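Progress report: hand-held gripper trial, fruit and soft goods
To: Mio Kikuchi, Rovance
March 9, 2023

Hi Mio,

You asked for something a bit fuller than my usual three lines, so get a coffee. Short version first: we're on schedule, the grippers are better than I feared, the wrist cameras need a decision from you, and I'd like to move a little money from one line to another (see the end, it's not scary).

Since the last report we've gone from wiping down the table and arguing over cable lengths to proper recording sessions. We have 1360 recorded picks that I'd call usable. There were another 400 that I've set aside and haven't thrown out, mostly from the first stretch when the timestamps between the two hands were drifting. Jernura's script can probably pull some of those back into line, and if it can I'll add them to the total next time. Please don't count them yet!

What we've been comparing

The plan you signed off on had three things in it: finger pads, one hand against two, and where the camera sits. I've been taking them in that order, more or less, although the second one kept sneaking into the first.

Pads. We've tried the stock pads and the softer ones Sugiyama sent over. On anything with a firm skin I honestly can't pick a winner. Apples are easy with both. Lemons are where it gets interesting, as they're longer than they are wide and if you come at them across the narrow part they like to turn in the jaws just as you lift. With the softer pads they turn less. The price is that the softer pads pick up marks quickly, and I've already swapped one pair. I'd want a longer run before I told you to buy a box of them.

I've been keeping the fruit mixed up on purpose. A table with one kind of thing on it makes everybody look good, so we have a plate of assorted sizes to one side and pull single pieces out in front for each run. The patterned tablecloth stays too. Pronetlow's people wanted plain gray, and I understand why, but nobody's kitchen is plain gray and the whole point of this money was ordinary homes.
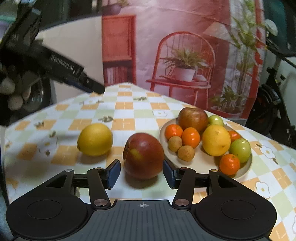

Jaws open on either side of a red apple, with the lemon to the left and the mixed plate to the right.

The approach is where new people lose the most time, by the way. You open the jaws, you go in, and from behind the tool it's very hard to judge how far forward the fingertips have got. Everyone stops short at first. After one session they stop doing it, but I'm now leaving each person's first 10 picks out of the comparison so we're measuring the hardware and not the nerves. I should have done that from the start. I went back and did it for the old sessions as well, so if you compare the numbers with my last note they won't quite match, and that's the reason.

One hand or two. I went into this thinking two grippers would be a nuisance on small round fruit, and I was half wrong. For a single pick from a clear spot, yes, the second hand mostly gets in the way, and the runs come out slower. Where it pays off is when the fruit is crowded or when it wants to roll. One person can steady while the other jaw closes, and we've had far fewer pieces wander off toward the edge of the table. We've also had more bumps! Two long tools over one piece of fruit is a tight fit, and you have to agree with yourself (or with your partner) about who's going in first.

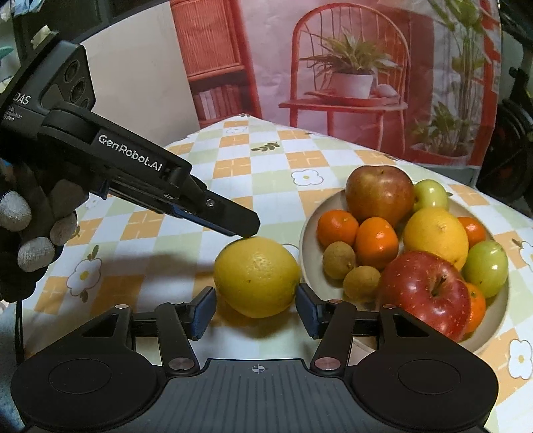
We settled on a rule that the hand coming in from the side touches lightly and waits, and the hand in front does the lifting. It sounds fussy written down, but once it was on the whiteboard the bumps dropped off sharply and people stopped apologizing to each other every few minutes. It also makes the recordings much easier to label, and Jernura has been very happy about that. I'd like to keep the rule for the next phase unless your side objects.

Cameras. This is the one where I need you. The wide view from behind the jaws is great for seeing the whole table, and I'm glad we went with it. It's weaker right at the moment of contact, when the fingers cover part of the very thing you want to see. We've got two options. We can leave it alone and accept that some of the contact is hidden, or we can change the mounting angle slightly and redo part of the set. I lean toward changing it, but only for the two-hand runs, which would cost us 18 sessions. I don't want to start down that road and then hear you'd have preferred the other one.

Things that went badly

The timestamps, as I said. Also glove sizes: we bought one size and it was wrong for half the team, and people grip the handle differently when their glove bunches up. Cheap to fix, already fixed, still annoying. And the grapes were a mistake. I'll say no more about the grapes.

Money and next steps

Spending is under plan, mainly on the travel line. I'd like to move what's left there over to consumables, which covers pads, gloves and (sorry) a great deal of fruit. If that needs a form, send me the form.

Next up is soft stuff: bread rolls, folded cloths, a half-full bag of rice. I'm hoping to have the pad comparison closed out before we start, and the full set is still due to you in September. Nothing I've seen so far makes me want to move that date.

Let me know about the camera angle when you can, and come by if you're in town. You can have a go with the lemons.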